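Textile Care and Handling, Unit 4: Striped Knits
September
Notes by Jana Haberkorn, Ineck campus

Reading for this unit is the Fawzy chapter on jersey, first half only. Bring one striped knit top to Wednesday's practical.

Jersey is a weft knit. It stretches more across the width than along the length, and the cut edges curl. When you fold it, it moves under your hands. Work on a flat surface with space on all sides, and keep hold of the fabric until you have decided where the first fold goes.

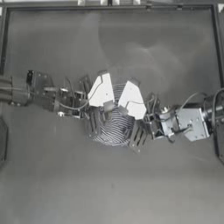
Fig. 4.1 Striped fabric held from both sides over a flat work surface.

Stripes are useful to a beginner. On a plain top you can be well off the grain and not see it. On a striped one the lines bend wherever the cloth is pulled or twisted. Before folding, check:

- stripes level from side seam to side seam
- sleeves lying flat, no twist at the cuff
- hem edges matched front to back

Lifting a knit by one or two points lets the rest hang under its own weight. Stripes on either side of a fold will then run at different angles. Read the angles to find the crease, then lay the garment down along it.
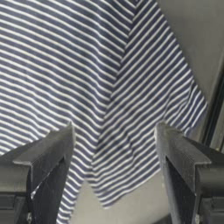

Fig. 4.2 Navy-and-white jersey, draped. The stripes slant steeply to the right of the crease and run flatter at upper left.

Rolling or folding? The Stevport store handles 600 knit tops a season and folds all of them for the shelf. For travel or drawer storage a roll is fine. Start at the hem, keep the tension even and smooth the cloth as you go.
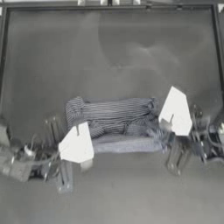
A roll that comes out lumpy should be opened and started again. Pulling on the ends only stretches the neckline. Abdelghani Shawky allows 20 minutes for this in the practical, and the written part is worth 50 points.

Questions: textiles office, Rarnthorpe Building | Course materials, do not redistribute | Back to top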